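Cameron Pomare
5 Apr 2026

Thread on what we learned from the bin picking runs. The short version: choosing grasps by how well the arm can back out of the bin beat choosing them by how good the grip looks. Details below. 1/

Background first. Our old picker, Andis, scored every candidate grasp on contact quality alone. It took the highest score and went in. On a flat table that works fine. In a deep bin it gives you a lot of good grips the arm can't lift straight out of. 2/

The new method is called Dewan. It keeps the Andis grasp score and adds a second one for the exit path. For each candidate we simulate the lift with the wrist and the cable bundle included, then check clearance to all four walls on the way up. The two scores get multiplied. No learning in the second part. 3/

Multiplying matters. We tried adding them in August and a great grip could still outvote a terrible exit. With a product, a near-zero exit score kills the candidate. 4/

Test setup: one arm, one bin, mixed objects, 625 pick attempts split between the two pickers. Same objects for both, reshuffled by hand between rounds. An attempt counts as a success only if the object leaves the bin and gets to the drop point with no wall contact above our force limit. 5/

Objects were picked to be annoying in different ways. Cardboard-type boxes are easy until they lean on a wall. Clear tubes are hard on the depth sensor. Soft things have no fixed shape at all, so the grasp score is mostly guessing. 6/

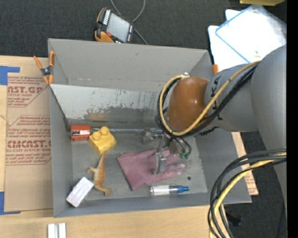

Finger at the glove, middle of the bin floor. Boxes, a block, a dinosaur and a clear tube share the space. 7/

Gloves turned out to be the most useful object in the set. Andis likes the fingers because they give it thin edges to close on. Dewan prefers the palm or the cuff, depending on where the wrist ends up. Palm grasps came up in one piece more often. Finger grasps tended to drag. 8/

Results. Andis had 166 failed attempts. I went through all of them on the logs and sorted by cause. The largest group was wall contact during the lift, ahead of slips and ahead of missed detections. That was the group we built Dewan to fix and it shrank the most. 9/

It did not shrink to zero. What's left is mostly objects propped diagonally in a corner. Every exit is poor there, so the product is small for all candidates and the ranking gets noisy. We need a nudge action for those – pull the thing toward the middle first, then plan a real grasp. 10/

Slips barely changed. That makes sense, as the grip score is the same code in both. If your failures are mostly slips, this method won't do much for you. 11/

Cost: the exit check adds roughly 2 seconds per pick on our machine. Most of that is the cable model. We tried dropping it and treating the wrist as a plain cylinder. Much faster, but the planner started approving lifts that brushed the cables along the rim, so it went back in. 12/

We cap the exit check at the top 7 candidates by grip score. Going deeper into the list cost more time and rarely changed the pick. 13/

Limits, so you don't have to ask. One bin shape. One gripper. All tuning was done on the same object set we tested on, which flatters the new method some. The reshuffling was by hand, and hands have habits. 14/

Next up is a second bin with lower walls. My guess is the gap between the two pickers gets smaller there, because low walls forgive bad exits. If it doesn't, I've misunderstood something and will post about that too. 15/

Two people asked about Clullari, the simulator we use for the lift check. It's internal for now. The exit score itself is short enough to rewrite against whatever collision checker you have, and I'll put the pseudocode in a follow-up post this month. 16/

Also asked: does it work with suction? Haven't tried. The clearance part should carry over. The grip score would need replacing. 17/

Failure labels and the sorting sheet are going up on the Astura project page once I've cleaned up the column names. 18/18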